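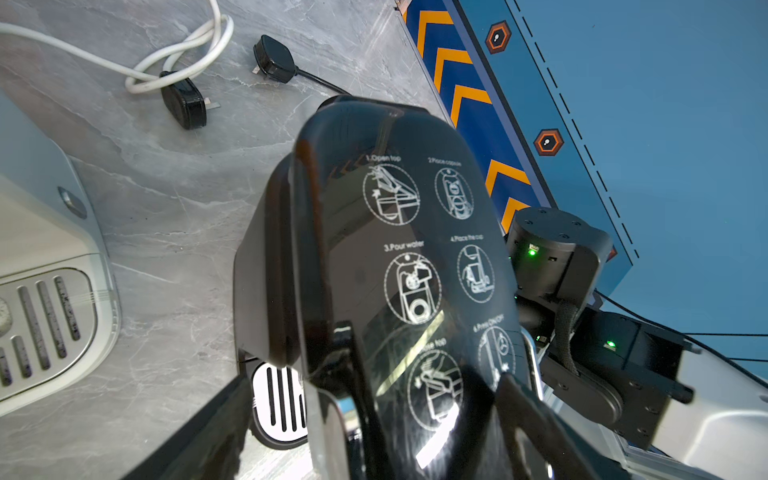
2nd March. Hardness titrations, tap water, second round.

Samples in from Skultdale, Holtia and Imbridge, 4 bottles from each, 12 total. All labeled. One Holtia cap was cross-threaded and the label had got damp, still readable. Titrated with EDTA, ammonia buffer, Eriochrome Black T. Blank run first.

Skultdale and Imbridge gave sharp endpoints, red to blue within a drop. Holtia dragged through purple for several drops every time. Made up fresh indicator and repeated two of them, same thing. Suspect iron or copper from the pipework. Will mask and rerun before writing any Holtia numbers in the table.

Evaporated 2000 mL of Skultdale water on the hotplate for the scale weighing. Turned it down at 700 mL left, it was bumping. Residue is white and chalky, fizzes in dilute acid, so mostly carbonate as expected.

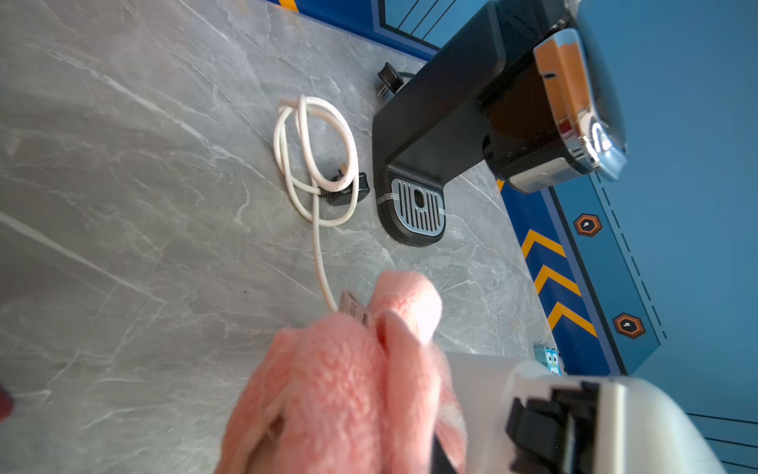
Coffee maker on the marble-patterned counter.

Boiled vs. unboiled comparison still to do. Same batch of water for both, cooled with the lid on, filtered before titrating. Buffer is getting low, order more.

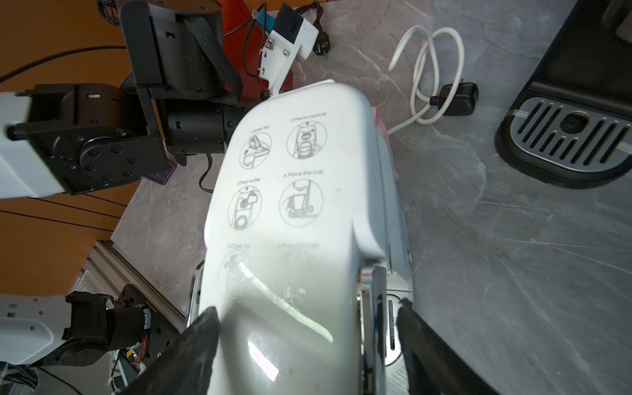
Ormsby wrote back that the slow endpoint looks like copper to them, and that we should flush the Holtia tap for five minutes and resample before spending time on masking. Their own set did the same last June and cleared up after flushing.

Bottles rinsed and on the rack for that.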